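Subject: Re: [floor-talk] What the handheld grippers change for us

Hi all, 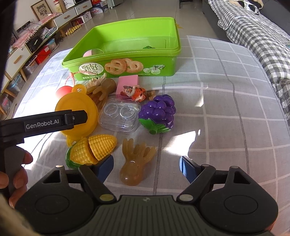
1. What the work looks like now

Dima asked what people on the Bola project do all day, so there it is – toys on a checked blanket, one hand on the gripper, fingers open over the rubber octopus. The octopus is my favorite, by the way. It's such a good one to practice on, with all those tentacles!

On 1/26/19 Dima Issa wrote:
> I've been at the Buchanan site since November and we still sort returned
> toys by hand, all 11 of us. We hear Drirnow is moving to robot sorting
> and that your team is teaching the robots. Is that a real job or a
> stopgap? And what happened to the people who used to sort?

Fair questions, and I'll try to answer them straight.

2. Is it a real job

It is for me. I sorted on the line for 4 years before I picked up a gripper, and what I knew from the line turned out to be the useful part. You know without thinking that a soft toy wants a light pinch and that a hard round one will roll away if you come in from the side. Now I do those moves slowly and cleanly, over and over, and the recordings go to the people training the sorting arm. Our target is 3000 good picks before the next review (I love watching that number climb).

3. What happened to the sorters

Five of us moved over to recording. The others are still on the line, mostly on mixed bins, and two of them now check what the arm puts in the wrong place. Pay stayed the same for everyone, which I think is a mistake for the recording jobs, and I've told Bevar so. They run our training contract and they do listen, a bit slowly.

My wrists were sore for the first couple of weeks. Ask for short sessions and swap hands if your grip allows it. Ask early, too, who gets to say when a pick is bad. We got that written down – the person holding the gripper can throw out a take, no explanation needed – and it has made the days a lot calmer.

Dima, if your 11 get offered this, try it for a week before you decide. I'm happy to talk any of them through it.

Ziad Harb
Drirnow, returns and recording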